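Home Visits Food Trains Archive About

Last updated in April

We use cookies to remember which articles you have already seen. Accept / Manage settings

The Fenberg Mustard Works Opens Its Doors, and My Sinuses

Sillurport has a harbor, a clock that runs slow and a mustard factory, and on open day the factory wins easily. The line at the gate was already past the bus shelter when I got there at 10 a.m. A man ahead of me had brought a folding chair, which I took for showing off until I'd been standing for half an hour.

Admission is free. You pay with your eyes. The smell starts in the parking lot as something friendly, a ham sandwich a few yards off, and by the coat racks it has turned into a personal matter. They hand you a hairnet and a paper coat that fits everyone equally badly, and then a recorded voice asks you not to lean on anything.

The seed floor

Fenberg takes in brown seed and yellow seed, and the tour is firm that these are different. Brown is hot. Yellow is mild and mostly there for manners. Both come in through a chute that sounds like a hailstorm on a trailer roof, so the guide's talk on the history of the company reached me as "founded by" and then "until the fire." I'd have liked the middle part.

The seed is cleaned on shaking screens and then soaked overnight in vinegar and water. We were allowed to look into one of the soaking vats through a hatch. It looked like wet gravel. Several people photographed it, and I'm sorry to say I was one of them.

The millstones are the thing the factory is proudest of, and fair enough. They turn slowly, because fast stones get warm and warm stones cook the heat out of the mustard. One pair is in use and another is always being dressed, meaning that someone cuts the grooves back into the face by hand with a small pick. I watched this for longer than I watched anything else all day. The last dressing took 46 hours, according to the card on the wall, and the card seemed a little tired too.
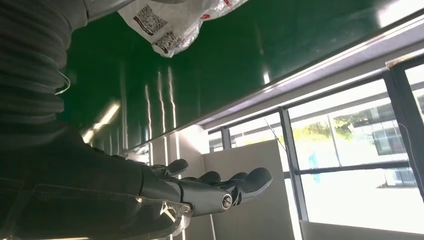 Jars, lids and the long corridor

After the mill you walk down a corridor lined with old labels. The early ones feature a bull. Later the bull gets a hat, then loses it, and for one dark stretch he is a cartoon with eyelashes. There are 238 labels in frames, and the corridor is narrow, so you get to know the people behind you.

Filling was paused for lunch when our group arrived, which left us standing before a very clean row of nozzles doing nothing. The guide filled the gap with lid facts. I now know that a lid should pop at first opening and never again, and I've been testing this at home to the annoyance of my household.

The tasting

What everyone came for, of course. The tasting room used to be the loading bay and still has the draft. Fenberg makes 14 mustards, and they put all of them out with pretzel sticks and no warning signs. The ones I remember:

Miludeo. The sweet one, with honey and a bit of dill. Children like it. I went back for it more often than a grown man should.

Dauda. Brown seed, coarse grind, no sugar. I took what I considered a modest amount and had to go and look out of the window for a while. Excellent with sausage, I suspect, once I can taste sausage.

The beer mustard. Tastes like neither.

By the fourth or fifth stick it all blurs into a general burning, and you start agreeing with strangers about things. The water jug was empty. It had the look of a jug that is always empty.

The shop and getting home

The exit is through the shop, as exits are. The big catering tub was on offer and I carried it as far as the register before thinking about the walk to the station. I settled for two jars of Dauda and a tea towel with the bull on it, hat version.

By midafternoon the guest book was up to almost 798 signatures, with a queue for the pen. If you go, go early, wear something you don't love, and eat first. The café does soup until 2 p.m. It comes with a spoonful of mustard in it whether you ask or not.

Previous: The Ferry Museum Next: A Wet Morning at the Plum Fair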